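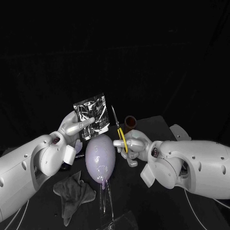 A foil pouch, held upright over the table.

Getting Through the Bath Without Tears

Happy new year to all our families, and thank you for your patience while the December letters piled up! We read every one of them, and a good many were on the same subject, so it seemed only fair to give it most of the page this month. The subject is bath time, and in particular the little one who was perfectly happy in the water until one evening, out of the blue, they weren't.

First of all, please don't worry that you have done something wrong. Plenty of babies go off the bath at one point or another, often somewhere in the second half of the first year, and most of them come back to it in a few weeks. A slip, a bit of soap in the eye, a noisy drain, a new tooth on the way, any of these can do it (and sometimes there is no reason at all that a grown-up could ever find).

If your baby is fussing, try making the whole thing smaller. A newborn doesn't need a bath every day, and an older baby can go a day or two with a warm washcloth for the face, neck, hands and diaper area. When you do run the water, keep it shallow and comfortably warm, and test it with your wrist or elbow before anybody goes in. Have the towel, the clean diaper and the pajamas within reach before you start, so that you never have to step away. We know you have heard this before, but it bears saying every single year: a baby in the water needs a hand close by and a grown-up looking at them the whole time, and a bath seat doesn't change that. If the doorbell rings, let it ring, or wrap the baby up and take them with you.

Some of you wrote that a later bath was the trouble. One mother in the Forkamthorpe group moved hers from just before bed to the middle of the morning, and the crying stopped in 4 days. Another family got in the tub together, one parent in the water and the other standing by to do the lifting in and out, and they liked it so much they have kept it up. Hair washing can wait for its own day. A damp cloth squeezed gently over the back of the head is usually easier to bear than a cup of water, and singing helps, even if you sing as badly as I do.

Afterward, pat the skin dry, paying attention to the folds under the chin and behind the knees, and if your baby tends to be dry in winter, put on a plain, unscented cream while the skin is still a little damp. For rashes that weep, spread or don't settle, do call your doctor or nurse.

Our next Bath and Bedtime morning is Tuesday, January 16, 2024, in the Chauke Room, and there will be coffee and somewhere soft for the babies to roll around. Come in pajamas if that's the sort of morning you are having! The room holds 3 strollers comfortably and more if we are friendly about it, so fold yours if you can. Older brothers and sisters are welcome too, and the toy box will be out.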